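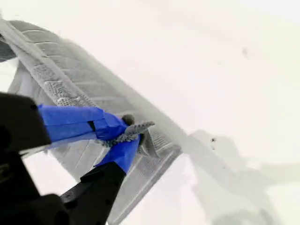 Re: [homebots] Can any of them do a proper chore yet?
17/03/2022

Hi all,

Picking up the question from the digest:

> My neighbour swears we'll have a machine doing the laundry in 2 years.
> I said I'd believe it when one can fold a fitted sheet. Has anyone on
> the list seen one do a real job, start to finish, outside a demo video?

Start to finish, no, not me! But I think laundry is the wrong test (and fitted sheets are just cruel, I can't fold them either). What I'd love to hand over is the winter car stuff. Brushing off tires, wiping things down, all the jobs you do with numb fingers before work. Snow is a rotten thing to aim at, everything's white and the light bounces everywhere, and then you've got cloth on top of that, which never has the same shape twice. 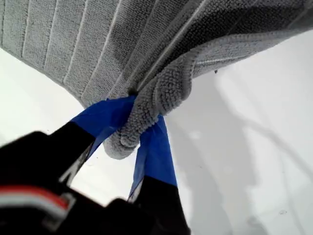 Grey microfibre towel, held by a bunched corner.

Picking up a corner is a decent start, mind you. Wiping with it is a whole other skill. The Temow folks were claiming 77 good wipes out of 100 on a flat panel back in September, and I'd like to see that number on a wheel well in Humard in a cold snap.

So my bet is 40 bucks against the neighbour, payable in Timmies cards. Has anybody tried the Mullari arm on anything floppy? I keep meaning to ask at Alexiou but they never pick up the phone.

Cheers from the driveway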